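Callier Counter Set 645

Wicker baskets, trays and a clear bin for sandwiches, rolls and sauces
Sold by Yakubu Catering Supply. Order code 1251.

Lunch has a way of spreading. Put out a few sandwiches and some rolls, go and find the napkins, and by the time you're back the sauce has moved to the windowsill and someone is eating off the lid of something. The Callier set gives each thing a place to be, and most people will take the hint.

The round basket is a reddish-brown wicker and suits a wrapped sandwich or anything else you'd like people to pick up without a debate. The light tan one has a wide woven rim and is good for foil parcels, whose contents we leave between you and your guests. Neither basket goes in the dishwasher. One customer tried it in March and sent us the remains.

The cream-white tray has rounded corners and a slightly raised rim, enough to stop a roll that has started rolling. Keep it clear in the middle of the table for people to build their lunch on, or accept that it will fill up with car keys.

The bin is clear acrylic. Six bottles stand in it in two rows of three, and you can see which ones are running low before the queue does. Wash it by hand with a soft cloth. Scouring pads will turn it into frosted acrylic, which we sell separately for more.

Also in the range: the white rectangular tray for packaged rolls, and the Sullberg lid, which fits the round basket and takes 2 hands to put on.

Food and bottles not included. Delivery takes 2 working days, or slightly longer if you live up a hill our driver dislikes.

Page last changed Nov 1, 2013

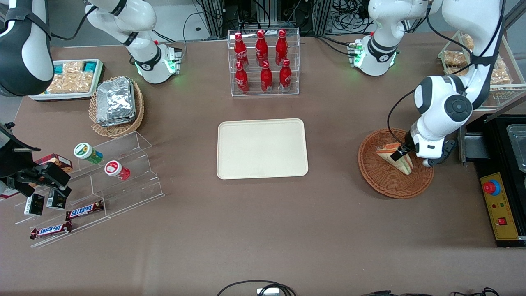

Yaa Arthur

Baskets in light tan and reddish-brown, with the tray and the bottle bin. For single pieces, ask Kobina Bonsu at the trade counter.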